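Best way to keep tape and small supplies from taking over a work table?

Home Organizing > Craft and Utility Spaces
Posted 11/05/2020 – viewed 3,417 times

I finally claimed a work table of my own after we moved to Vallejo, and I love it! It's where I wrap packages, fix the kids' toys, re-cover books and do all the other little jobs that used to happen on the kitchen floor. The trouble is that the rolls of tape and other odds and ends spread out until I have a patch the size of a dinner plate to work on.

I've tried a drawer (too shallow, the big tape won't stand up in it) and a coffee can (everything sinks). The table is against a wall but we rent, so no screws. What do you all use? Cheap is good, free is better.

Charoen Saithong

Maite Valcárcel
Helper since February – 134 answers

Oh, I have so much to say about this one! Go get a cardboard tray. I mean the low kind with straight sides and no lid, the sort that canned goods get shipped in. Lots of grocery stores will give you one if you ask before they flatten them.

The low sides are what make it work. You can see everything from your chair, you can reach in from any direction, and when you need the whole table you pick the tray up and move it. One trip! I used deep boxes for years and always ended up digging.

I'd lay the duct tape flat, too. It won't roll off when you bump the table, and you can hook a finger through the middle to grab it. Fold the loose end under itself about the width of your thumb so you don't have to pick at it next time. I do that with every roll in the house now, even the clear stuff.
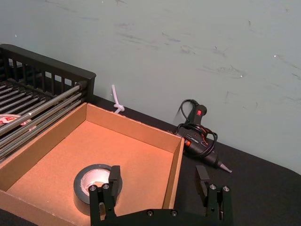 Duct tape lying flat in a low cardboard tray, with a wire rack alongside.

The other thing I'd look for is a dish rack. Thrift stores have piles of them, and they're great for anything flat that wants to stand on edge – envelopes, sandpaper, sheets of felt, the instruction booklets you swear you'll read. Put it right up against the tray and the two stay put pretty well. If yours slides, a bit of rubber shelf liner under the feet fixes it.

A few things from trial and error. Don't line the tray with paper, it bunches up. Run a strip of tape along the bottom corners on the outside before you load it, while the cardboard is still stiff. And leave some empty floor in there! If you fill it to the edges on day one, the next thing you buy goes back on the table and you're right where you started.

When the tray gets soft, recycle it and start again. Mine went 18 months before the corners gave out, and it sat next to a window the whole time.

Druvine
I just hang mine on a paper towel holder, the standing kind. Fits 2 fat rolls or a bunch of skinny ones. Doesn't help with the rest of your stuff though

Jikstead
Second the tray. I'd skip the dish rack if your table is narrow, they take up more room than you'd think. Measure first. And keep the duct tape out of direct sun if you can, the glue on mine got gummy around the edges last summer and it picked up every bit of lint in the room.

Charoen Saithong
Thank you! Asked at the store this morning and came home with three trays. One is already full of ribbon, which I forgot to even mention.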